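4.2 Rehearsing the cell in simulation

The Tirville plant repacks returned kitchen and bathroom fittings for Valderrama, a mail-order seller. Before the change, the work was done by hand at long benches. One worker opened a carton, checked the part, put it in a tray and passed the tray down the line. In February the plant began preparing a cell in which a robot arm does the tray work and a worker handles whatever the arm can't. The control software, Flunavance, was written by the integrator, Witik.

The plant did not want to stop a bench for testing, so the first stage was carried out in simulation. Operators were given time away from the benches to watch test runs and mark the moments at which they would have stepped in. They used a view from just behind the gripper, looking out past the two fingers (Figure 3). The same view was planned for the operator's screen in the finished cell.

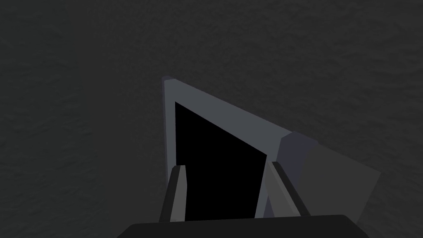 Figure 3. Simulated view from behind the gripper, with a light gray frame and its dark opening ahead of the fingers.

In all, 424 test runs were reviewed. Operators marked a wish to step in during 70 of them. The integrator's own log flagged 32 runs as faults, and most of these were also marked by the operators. The remaining marks are of more interest for this paper. In interviews, operators explained them in terms of the angle of approach, the room left for the fingers, or a sense that a part would be hard to put down again once it was picked up. Several said they could not tell from the screen how deep an opening was, and that at the bench they would have put a hand in to find out.

Loss of touch came up in nearly every interview. Bench workers had learned to judge a fitting by its weight and by the way it turned in the fingers. On the screen they had to judge by shape and shading alone. Some adapted quickly and began to talk about corners and edges where they had earlier talked about heft. Others asked for a second view from the side, and two asked for the runs to be slowed down.
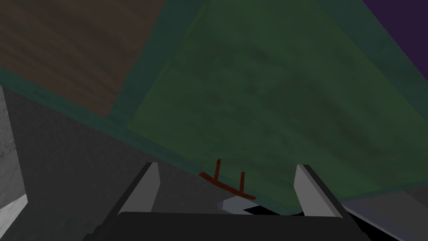
Small parts were a separate matter. At the bench, a small part that slips is picked up again with no thought given to it. In the cell, the operator has to decide whether to let the arm try once more or to pause it and reach in, and a pause is recorded. Operators worried that the record would be read as a measure of their own speed. The shift lead agreed to keep pause counts out of individual reviews during the trial, but there was no written rule on this when our interviews ended.

The change also altered who talked to whom. Benches had been set up in facing pairs, and new workers learned from the person across from them. The planned cell has one seat. Management expected roughly 2000 trays a week to pass through it, with the freed workers moved to inspection. Those we interviewed did not object to inspection work, which they saw as cleaner and better paid. Their main concern was training. A worker who starts in the cell will not have handled the parts before being asked to judge how the arm handles them, and the plant had not yet decided whether new hires would spend time at a bench first.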